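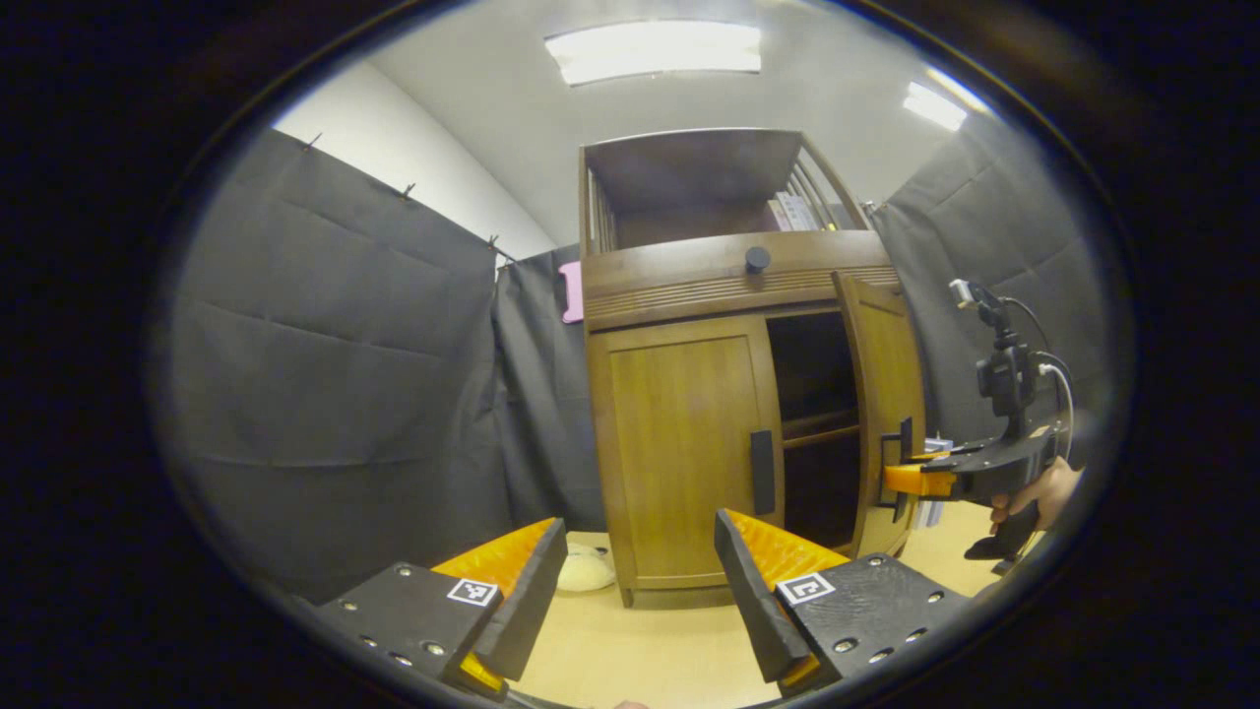

Does it matter which way the ridges on the orange pads run? I am building my second hand-held gripper and I want both to be the same.

It matters for thin round things like a bar handle. If the ridges run along the bar, it can slip sideways between them. Put them across the bar.

Posted by wdeclercq, 2023-12-31
3 comments | 42 shares

pushpa_c wrote:
I do not fully agree with this. I printed both ways for my pair in November and on a door handle I could not feel any difference. The black tips did most of the holding. What did matter was the angle of the tips. When they lean in too much, they touch before the pads do, and then the pads are only decoration.

wdeclercq wrote:
Which material did you print? Mine is the soft orange one from Steltier, and it is softer than I expected. With a hard pad I believe you, the ridges do very little.

Also a question about the small square markers on the plates. I glued mine by hand and one is a bit turned. Must I do it again?

javi_nunez wrote:
Please do it again, Wim. It takes ten minutes. I left one crooked on my left plate and the finger opening came out wrong in 109 recordings of cupboard doors. I had to throw all of them away. Use matt paper, because shiny paper catches the ceiling lights.

pushpa_c wrote:
On this one I agree with Javiera. But I would not glue, I use thin double-sided tape, so you can take it off later without scratching the plate.

javi_nunez wrote:
Tape moves when it is warm in the workshop. I stay with glue.

wdeclercq wrote:
Thank you both. I will glue it again this evening with a paper template. For the pads I will print one pair each way and try them on the same handle. If somebody has the drawing of the tips with less angle, please send it to me. The one in the Kerkelach folder does not open on my computer.

681 views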